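**Bathrooms, 18 of them, and the new colleague**

The Matadora's housekeeping trial has reached its second month, and the robot has been given a bathroom to learn in. Farzana Lodhi, head of housekeeping, drew up its syllabus. It begins with towels and the bits on the vanity top, which is also where she starts the rest of us, though we get a tabard.

The plan from Tristov is that it will take the straightening-up in 18 rooms by October. Room attendants keep the beds, the guests and anything involving hair. Yasir Bukhari has pointed out that this leaves him with the hair.

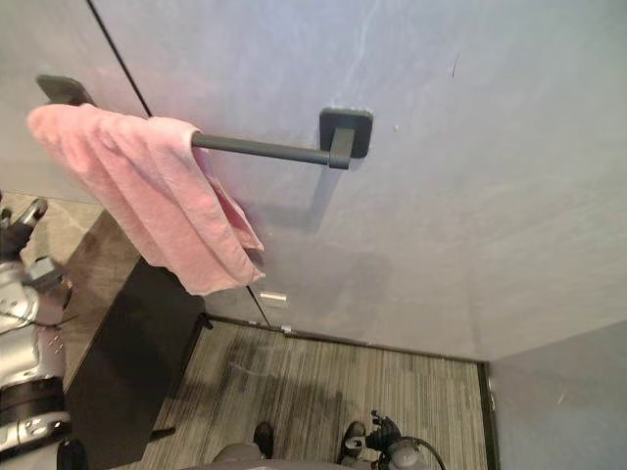
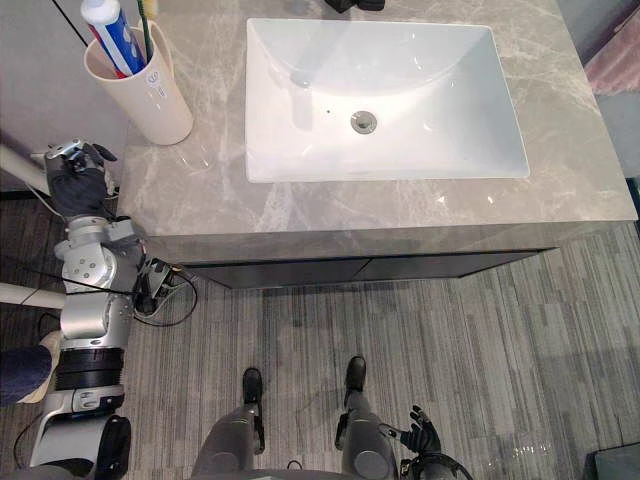
*Practice bathroom: the towel bar, then the vanity with the toothbrush cup.*

What changes for now is mostly the rota. One attendant per shift comes off rooms to work with the robot, on full pay, and room targets drop to match. Maham Ghauri did the first fortnight and says she has never thought so hard about how she folds a towel. She has since been asked to write it down. It came to 532 words, and Farzana sent it back for more detail.

No hours are being cut this season. We asked for that in writing and got it. Questions about next season go to Siiri Mustonen, who would like them before the October meeting, and preferably not all from Yasir.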